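Projects > Rellthorpe > Bag Packing > Minutes, October
Print this page | E-mail this page

Present: Esquivel (chair), Sârbu team, Grodetti team. Sustov sent regrets and a spreadsheet.

1. Last minutes. Approved after the word "finally" was struck from item 4.

2. Results. The two-arm policy, in which the right gripper keeps the bag open and the left does the packing, was trained on 2,000 demonstrations and run for 100 trials. It finished 27. Grodetti asked whether 27 was good. The chair said it was higher than 12, the September figure, and moved on.

3. Scoring. Long discussion. A trial now counts only if the item is inside the bag and the bag is still in the gripper at the end. Sârbu wanted partial credit for effort. Declined.

4. Soft bags. The foil lining remains the main suspect for bad depth readings. Sârbu will rerun the depth comparison with the lamp off. Whoever writes this up is asked to stop calling the bag "adversarial."

5. Object layout. Peppers stay in the set over Grodetti's objection, repeated from last month at greater length. Tomatoes stay too. Starting positions to be varied between trials and logged.

Attachments to items 4 and 5: 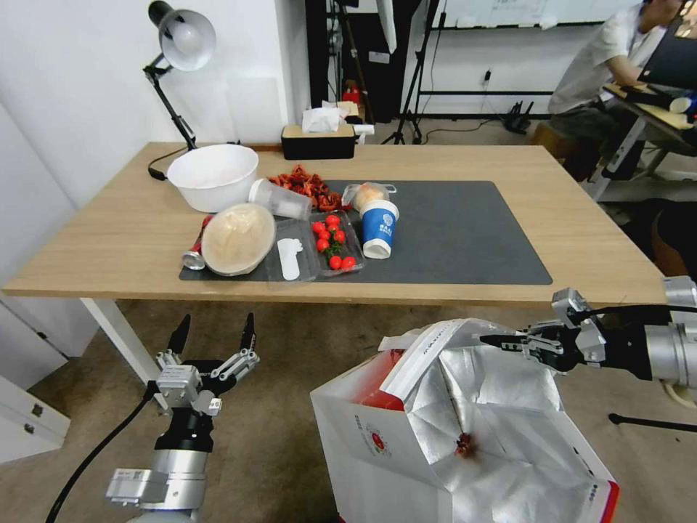
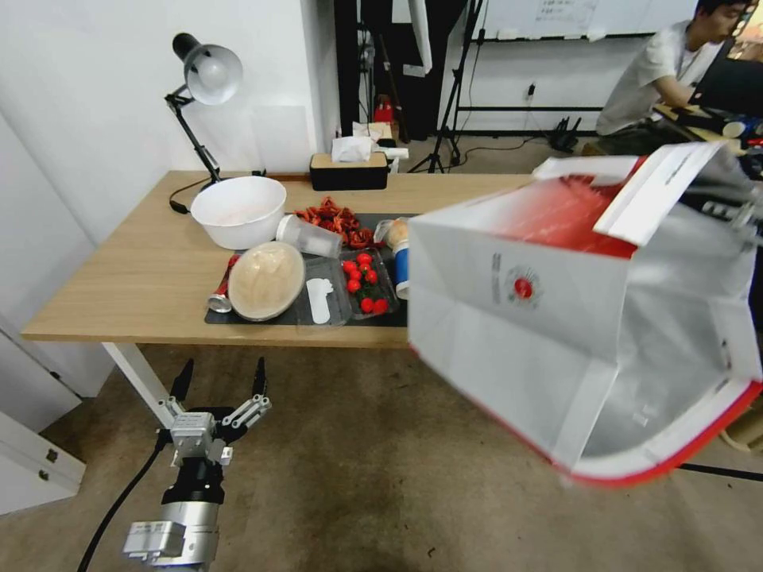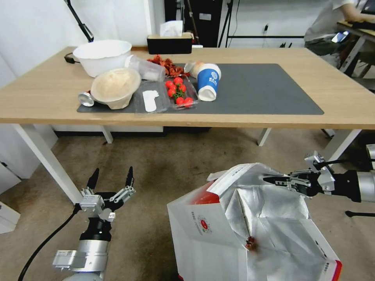
Bag on the floor in the next one, right-hand side.

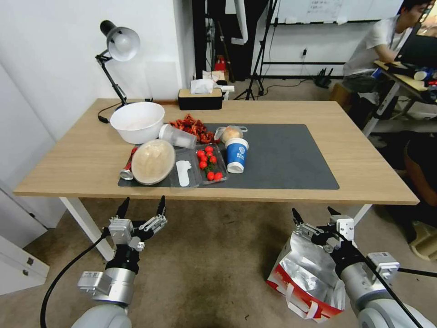
Sarahí Esquivel remarked that a policy which only knows how to start with the bag already in hand has learned half the job, and asked for dropped-bag recovery to be scored separately. Agreed. Grodetti to draft the rule before the next batch.

Adjourned 4:40.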